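How to Score a Baseball Game by Hand

This page covers the method used in the Grirkevdale adult league. Other leagues differ on minor symbols.

What you need

A scorebook with at least 11 columns, a pencil and an eraser. The Arnik book has 19 batting lines per team, enough for most substitutions.

Step 1. Number the positions

Pitcher is 1, catcher 2, first base 3, second base 4, third base 5, shortstop 6, left field 7, center field 8, right field 9. The numbers refer to positions – they have no link to uniform numbers.

Step 2. Enter the lineups

Write each batter's name, uniform number and position in batting order. Leave the line under each name blank for a substitute.

Step 3. Record each at-bat

A ground ball to short with the throw to first is 6-3. A fly ball to center is F8. Use K for a swinging strikeout and a backward K for a called third strike. Trace the runner's path on the diamond and shade it in when a run scores.

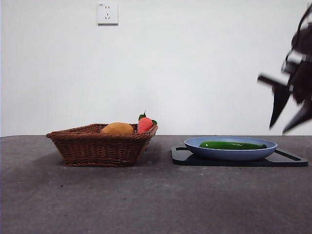
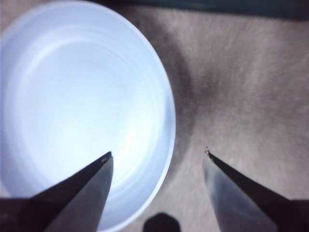
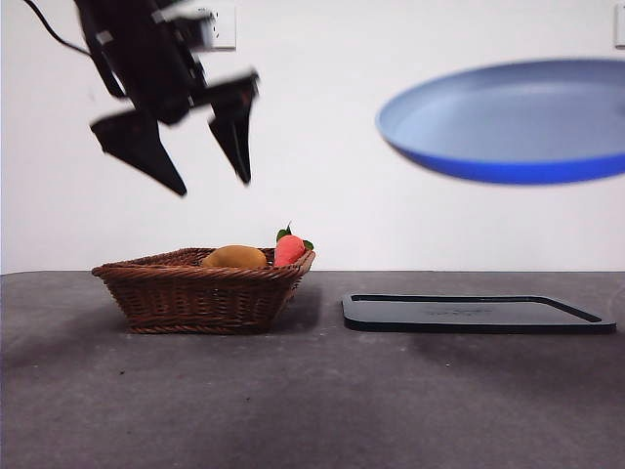

Step 4. Close the inning

Draw a slash under the last batter's box. Total the runs, hits, errors and runners left on base at the foot of the column.

Step 5. Check the totals

At-bats, walks, sacrifices, hit batters and times reached on interference must equal runs, runners left on base and the other team's putouts.

Bülent Tuncer, updated October 11, 2023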